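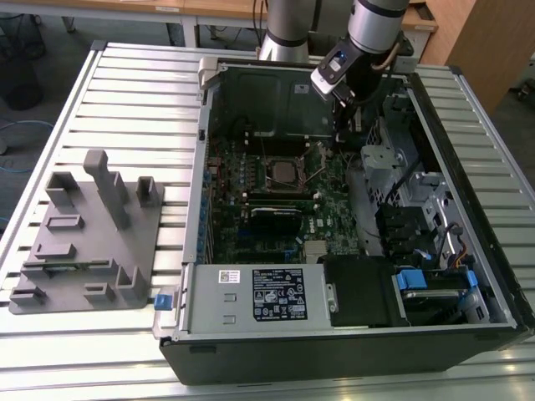
Witent Hand-Guiding Kit

Product code: 542
Supplied by: Trodex
In stock, dispatched in 4 working days

The Witent kit lets you show an arm a task by moving it yourself. Hold the handle, press the enable button and take the gripper where it needs to go. The controller records the path and the opening of the fingers, and you can play it back at a lower speed before running it in full.

For jobs where a hand on the arm gets in the way, such as reaching down into an open computer case, plug in the Murley remote handset. It steers the same arm from a chair, with fine and coarse settings on a thumbwheel. You can switch between hand and handset part way through a recording — the file carries on from the same point.

In the box
Guiding handle with enable button
Controller
Handset cable, 700 cm
Mounting screws and hex key
Printed guide

The Murley handset is sold separately.

Storage
The controller holds 70 recordings. Older ones can be copied to a memory stick from the front port.

Fitting
The handle clamps behind the gripper. Set the payload again after fitting, or the arm will drift when you let go. Owners of the earlier Ďurica handle can keep their clamp but will need the new cable.

Returns
Unused kits can be sent back in their original packaging. Please quote the product code.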